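Stokthorpe, September 23, 2022

The bench shop at Stokthorpe makes worktops for laboratories and school craft rooms. Its finishing lead has been with the firm through two changes of supplier, and he agreed to talk on condition that the conversation stay on surfaces.

He started with color. Customers order pale wood for the look, he said, and then ask why it shows every mark. "A light top is less forgiving in one way and more forgiving in another. Ink shows. Dust doesn't. If you work with small dark parts, you'll find them faster on a pale top than on anything else we sell."

The shop's standard finish is a hard wax oil, applied in two coats. He prefers it to lacquer for tops that will be worked on daily. Lacquer resists spills better when new, but a scratch through it has to be repaired across the whole panel. With oil, the damaged area can be sanded and recoated locally. "You feather the edge out, you wipe on, you wipe off. The wipe-off is where people go wrong. They leave it thick and it stays tacky." 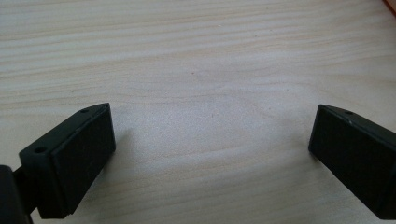
*Pale wood work surface, with black gripper fingers open above it.*

Asked about sanding, he gave a sequence and would not be moved from it: 120 grit, then 150, then stop. Going finer closes the surface and the oil sits on top. The Gemell line, the shop's cheaper range, used to be taken to 240 before coating. Complaints about patchy wear led to the change in February, and he has logged none on that point since then.

Flatness took up most of the remaining time. Each top is checked with a straightedge along both diagonals before it leaves. The largest single order so far was 165 tops for the Urnport training center, and he rejected two of them for cup. Both had been stored flat on a concrete floor with no battens underneath. "The bottom face couldn't breathe. Same wood, same day, same finish as the rest."

His advice to owners was brief. Oil the underside as well as the top. Leave the fixing slots free so that the panel can move across its width. Wipe with a damp cloth and dry it straight after. He does not recommend spray polish, and he dislikes rubber feet on equipment, which can leave gray rings that go deeper than a light sanding will reach.

The shop keeps a record card for every panel, a system it took over from the old Sorensen works along with the racking. The card lists moisture reading, grit, coats, and the initials of whoever did the final wipe. The most recent one on his desk was number 2179. The moisture box was blank, and he put it to one side to be sent back to the floor.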